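## 4. Submitting a comment on the Memthorpe Area Plan

1. Open the Culwood comment portal and enter your reference number.
2. Select the policy or site you wish to address. Use a separate form for each site.
3. Type your comment. The limit is 300 words – longer statements must be attached.

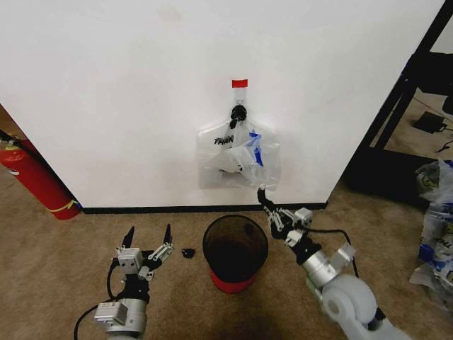
4. Select **Submit** and keep the receipt number.

**Note:** Paper forms may be returned to the Planning Office, Room 112, Kerr Building.

**Caution:** The portal closes a session after 60 minutes. Unsaved text cannot be recovered.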